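Water Drops on a Dark Glossy Panel
Course project report, Kullstead – Surfaces and Everyday Materials

Our class was asked to pick something from ordinary life and look at it longer than anyone normally would. I picked drops of water on a shiny dark surface, the kind you see on a stove top or a table after somebody has rinsed a glass in a hurry.

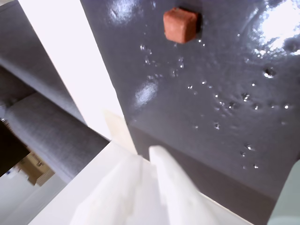 Scattered droplets on the dark surface, with bright glare.

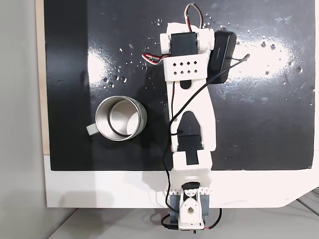
Why do small drops stay round when larger ones spread out? Surface tension pulls the water into the shape with the least skin, and in a small drop that pull easily beats gravity. A big drop is heavy enough to sag, so it flattens in the middle and creeps outward.

I read a good deal on this before I started (more than I needed, my classmates would say!) and most of it came back to how clean the surface is. A trace of grease makes water bead up in one corner and lie flat in another, and I spent one whole August afternoon learning that my own fingerprints were doing half the work. After that I washed my hands before every round and felt much better about my notes.

For the counting I used a plant mister and laid a clear sheet ruled into 128 squares over the panel, held up on coins so it never touched the water. I did 6 rounds and wrote down 459 drops altogether, leaving out anything too tiny to be sure of. Over 200 of them were in the first two rounds, when I was still squeezing the mister far too hard – my wrist was sore by supper.

Wiping came last. A folded cotton cloth did nicely, while paper towel left streaks that I could only find by tilting my head toward the window. Next time I would like to try the same thing on unglazed tile.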